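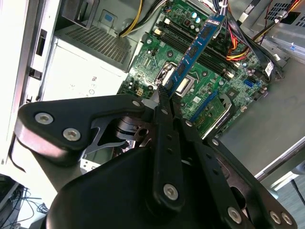 Most written rules for robot cells are about keeping people's hands out of the way. That is right, and I would not cut a line of them. But they say very little about the thing being worked on, and a robot that is perfectly safe to stand beside can still ruin a good board. Fitting memory shows the gap. The blue module between the fingertips has black slots lying side by side next to it, with small white latches at the ends, and power wires run close by. A person feels when a module is sitting wrong and stops. A robot stops only if somebody has written down when it should.

At Ranstead our own sheet had 117 lines when I first read it. Only two dealt with force. Tiina Rissanen and I went through it in February and added nine more - the highest push allowed, who may change it, and what happens after a failed try. Narendra Vashisht thought nine was too many. I still think it is too few.

The rule I care about most is the plainest one. After a failed insertion the arm backs off, lets no second try start by itself, and waits for a person to look at the slot.
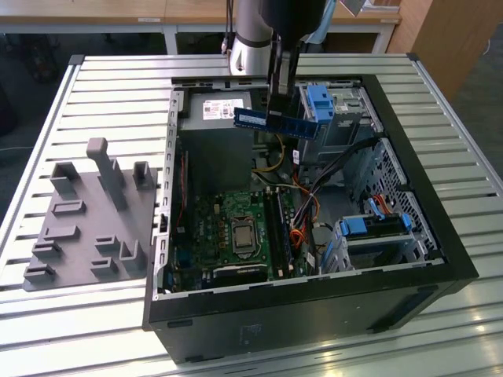
Should every shop have to write its own limits? For now they should, and they should share them, as the parts differ too much for one number to suit all.

Quang Diệp would sooner wait for a proper standard. I understand that, but people are doing this work now. A short sheet that gets read and signed will do more good this year than a long one that is still in draft - and it can be thrown away when something better comes.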